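Gredham Homebrew & Soda Board > Carbonation > Flat cans after long storage

wojcik_cellar
2 Jun 2001
I opened a case of canned seltzer that has been in my garage since December. More than half of it was weak. Seams look fine, no stains on the cardboard. Do cans lose gas through the wall or is it always the seam?

Jeferson Figueiredo
Posts: 3246
Always the seam. Aluminum doesn't pass CO2 in any amount you would taste. A garage that freezes and thaws will work the seam loose.

dromia27
Disagree. I have had weak cans straight from the store. Some fillers run low on gas to begin with and you only notice when you drink a few in a row. Did you try one from the same case back in December?

wojcik_cellar
I did, two or three. They were sharp. So it changed in storage.

Sivaprasad Bhat
Weigh them. Put a full can on a kitchen scale, write the weight on the bottom with a marker, weigh it again in a month. If it is losing gas or liquid through the seam you will see it sooner or later. Keep them upright and indoors while you do this.

dromia27
A kitchen scale that reads to one gram won't show a slow leak in a month. You'd need a better scale or a lot more patience.

Sivaprasad Bhat
Then wait three months. The cans aren't going anywhere. I use an old Trasum that reads to a tenth and it has been good enough for me.

Jeferson Figueiredo
I still say it froze. Look at the ends — if they are domed out even a little, that is your answer. Throw those away.

wojcik_cellar
Checked. Four have ends that bulge a bit, all from the side of the case near the door. The rest look normal. I'll move everything to the hall closet and weigh the normal ones.

Sivaprasad Bhat
Good. I stand mine on something small and flat so the rim isn't sitting on a dirty shelf.

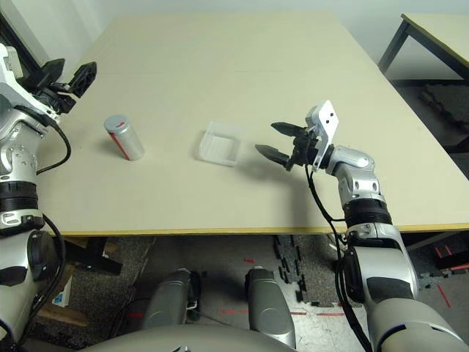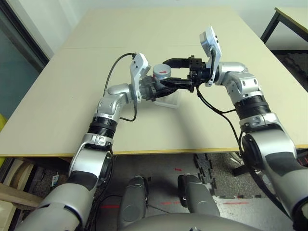
Can and box in the first, gray cylinder up on the clear stand in the second.

dromia27
Fine, the door side sounds like frost. I still think some of them were low from the filler.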